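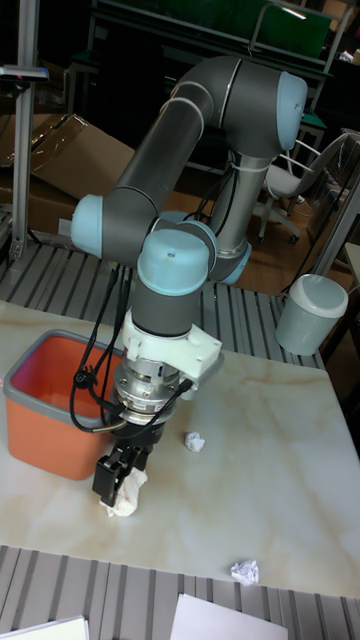

White marble-patterned tabletop with tan veining.

PRESS RELEASE - for immediate use

Clesura opens second worktop showroom, in Plenville, this August

Kitchen and table surface firm Clesura opens its new showroom in Plenville in August. Doors from 11 in the morning. Free entry, no booking needed for the ground floor.

On show: 128 surfaces, full-size pieces, not the little sample squares. Stone, wood, glass, tile, and marble patterns in white, green and a very dark red. Visitors can put a cup down on them, lean on them, bring a cupboard door from home and hold it up against them. Please do bring the door.

The building is the old Brisaritz seed shop on the corner, shut for years. 771 square metres over 2 floors. The front windows have been kept and so has the tiled step. Upstairs is for planning appointments, and a small room where people can look at colours under daylight, warm bulbs and cold bulbs. Lift at the back, ramp from the car park side.

Ferenc Szűcs, who runs Clesura, said: "People were driving over an hour to our first place, looking at a bit of stone the size of a biscuit, then driving home to think about it. We wanted them to see the whole length. Veins look very different over two metres than they do in your hand."

New at the opening is the Işık range, pale tops meant for kitchens that dont get much sun. Drawn up by Remzi Yaman, who has been with the firm since it was still one unit and a van.

"I grew up in a north-facing flat," said Yaman. "Dark worktop, dark floor, light on at noon. Işık is for those rooms. Mostly whites and creams, a few with a warm vein so it doesnt feel like a clinic."

Işık comes in matt and polished. Price list avaliable at the desk from opening day. Fitting is done by Clesura's own crew within the Plenville area, further out by arrangement.

Offcuts will be sold from the yard on opening day, cash or card, first come. Good for shelves, bathroom sills, pastry boards. Bring something to wrap them in, and somebody to help lift.

Parking behind the building, entrance by the side lane. Tea and coffee inside.

Press visits before opening by arrangement. Interviews with Ferenc Szűcs and Remzi Yaman on request, mornings are best.

Contact: Clesura press desk, Plenville showroom

ENDS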